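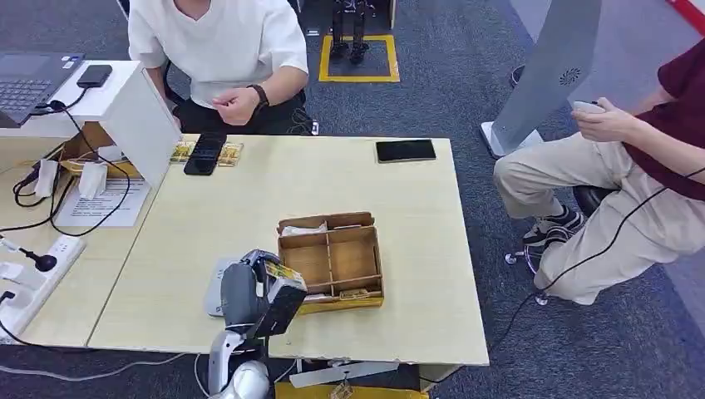 # The Tamoten desk organizer box

A plain corrugated cardboard box, open at the top, split into compartments by partitions, with a yellow strip wrapped along the lower edge. I have sold a lot of desk things through Nerka over the years - trays, caddies, drawer inserts - and this is still the one I'd grab first.

The Tamoten is for the small stuff that ends up all over a shared table. Sample packets, sachets, tea, sticky notes, spare cables if they're short ones. You drop things in from above and you can see them from where you're sitting, so people do use it, even the ones who never put anything away (I'm one of them!). On a wooden-topped table it looks right at home, light brown on light wood with that bit of yellow to catch your eye when you're hunting for a packet in a hurry.

## What you get

- One organizer box, natural brown corrugated board
- Internal partitions, already cut and scored
- Yellow edge strip, fitted
- A folded sheet with the assembly steps

It ships flat. No glue, no tape, no tools.

## Putting it together

1. Open out the outer wall and square up the corners.
2. Fold the base flaps in, short ones first, and press down until the last tab clicks under.
3. Slot the long partition into the short ones before any of it goes into the box. Doing this inside the walls is possible but very fiddly.
4. Lower the whole grid in and push it down evenly with both hands.

My first one took me 12 minutes with a cup of coffee going. The second was much quicker. If a partition feels tight, turn it over - the slots are a hair wider on one face and it will slide down nicely.

## Living with it

Small packets are where this box shines. They stand up, lean, or lie flat, whatever you like, and a compartment with only one packet in it doesn't look sad the way a big empty tray does. I leave one section free for wrappers and scrunched-up tissue paper, and empty it on the way out. It saves a trip to the trash every time somebody opens something.

Put it where two people can reach it. On our packing table it sits within arm's reach of both chairs, with phones and tablets kept to the far side. A phone will fit in the larger sections if you stand it up, but I wouldn't, as the board has a little give and I'd rather not fish my phone out of a pile of sachets.

Keep it dry. The board is uncoated and a spilled drink will soften the base. Dust comes off with a dry brush. The yellow strip can take a wipe with a barely damp cloth, and it stays bright for ages.

If your desk has a lower section beside it for power strips and chargers, leave the cords down there and keep the box up on the main top. I tried threading a charging cable through one of the compartments last January and spent more time untangling it than charging anything.

A word on floors, too. The box is light enough to get knocked off by an elbow, and ours has gone over plenty of times onto office carpet with no harm beyond one soft corner. Low-pile carpet is kind to it. What it's less kind to is you when you're looking for

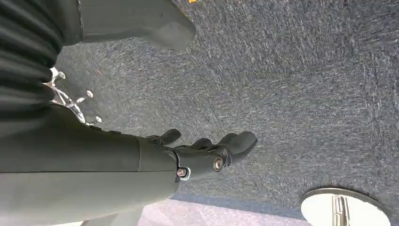

whatever fell out, so pick up straight away, before anybody rolls a chair through. A speckled carpet hides little things very well.

## Replacement parts

Partitions are sold in sets, and they fit every Tamoten we've ever sold, including the early run with the narrower base flaps. If yours has gone floppy in the middle, a new grid makes it feel like a new box. The outer walls last a good deal longer.

| Part | Item no. |
|---|---|
| Organizer box, complete | 1,194 |
| Partition set | 2,346 |

Looking for something stiffer? The Trondileo is the same idea in heavier board, with a lid. It's a lovely thing for storage, but for everyday reaching and grabbing I like the open top much better.

## Ordering

Single boxes and partition sets go out from the Nerka stockroom. Schools and offices that want a larger batch should write first, so we can set boards aside. The cutting is done at Cruickshank, and a full run there is 2,000 boxes, all from one roll of yellow so the strips match.

Notes on this page are by Ishbel Guthrie, last updated Sunday, October 26, 2025. If you've found a clever use for the back compartments, please write and tell me - I read every one, and I'm collecting ideas for the next assembly sheet.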